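Birnula: can a robot arm do the small chores yet?

3 min read

Birnula is a set of 2658 short episodes of one arm doing tabletop chores: stacking, sorting, wiping, putting one thing into another. We started it because we kept asking whether machines can help around a kitchen or a packing bench, and we wanted our own data to argue over. Short answer — sometimes, and it's a thrill when they do!

## What's in it

- 16 chores, each with a plain-text instruction
- wrist camera video, joint positions, gripper opening
- 497 episodes marked `fail`, kept on purpose (they're the best part for training a retry policy)

## What's hard

- Soft things. Cloth folding in the `sakard` split is still poor.
- Shiny things. Glare on polished metal throws off the depth estimate, and dim light makes it worse.
- Fingers in the way. With something silvery held between the pads and a magenta piece right under it, the wrist view has only a narrow gap to work with. 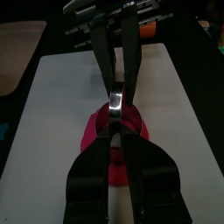 ## Loading

Unpack into `data/` and run `python load.py --split montecinos`. The full set takes roughly 12 minutes to index. Labels were typed by hand, so expect typos.

Comments (2)

bitfold: Loader works on my laptop, thanks! Any plans for a two-arm split?

marrowpea: The fail episodes are great. More glare please.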